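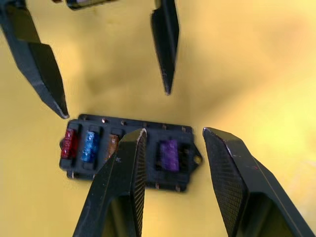 Two Hands, One Fuse Box

Features | Labs | Field Notes | Back Issues | Subscribe

April 20, 2023

Pulling a fuse is a job for fingernails. Anyone who has done it in a dark footwell knows. Small, slick, wedged in tight, and the box wants to come along with it.

Which is why Nele Lammers picked it. Her group at Vumonari has spent the winter teaching a pair of arms to handle automotive fuse boxes, and the method they're using, called Tirnomine, is drawing more visitors than the small lab has chairs for.

The short version. Most two-arm systems learn both arms together, one big policy, everything tangled up. Tirnomine splits the work. One arm learns to hold. The other learns to act. A thin layer between them passes a single thing back and forth: how sure each arm is of its grip. If the holding arm gets unsure, the other one slows down or waits.

"People do this without thinking," Lammers says. "You feel the jar slip, you stop twisting."

The training data comes from people driving the arms by hand. Tassanee Boonyarit did most of it, starting in December. 400 demonstrations, with the box turned every which way on the mat. She got fast. Too fast, at first. The policy copied her habit of regrasping at the last moment, and picked it up in places where it made no sense, so a whole batch got thrown out and redone slower.

Wrist cameras matter more then anyone expected. Ruwan Roy ran the comparison: take away the close view and keep only the one from the head, and success on the handover drops by nearly half. Makes sense when you think about scale.

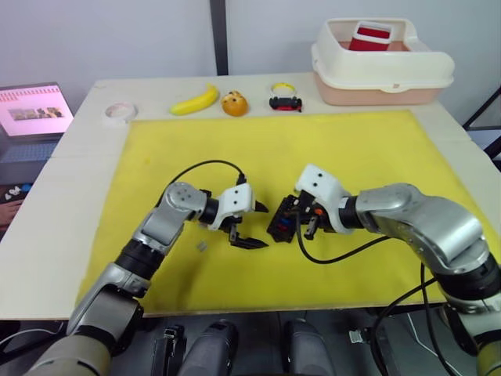 A fuse is a few millimeters across at the blades, and from up high one gripper pad hides it completely. Roy wants to try touch sensing next. Lammers isn't in a hurry. Cameras are cheap, she says, and they break less.

Results so far. In 100 trials with a box the system had trained on, it failed 11 times. Mostly slips at the handover, a couple where the arms just sat there, each waiting for the other to feel sure. Unfamiliar boxes are worse. The team won't give a number until the trials are finished.

Not everybody is sold. Nazmiye Ekinci, who builds wiring lines at Granel, read the draft and liked the split but not the speed. A line worker would be on the next car by then. She also wants to see it with a real harness attached, wires dragging and all. Fair, says Lammers. That's on the list for summer, along with teh waiting problem.

Related
Akanda opens its grasping data: 3,000 clips
Thilini Fakir on why grippers wear out
Cheap arms, long days: a bench test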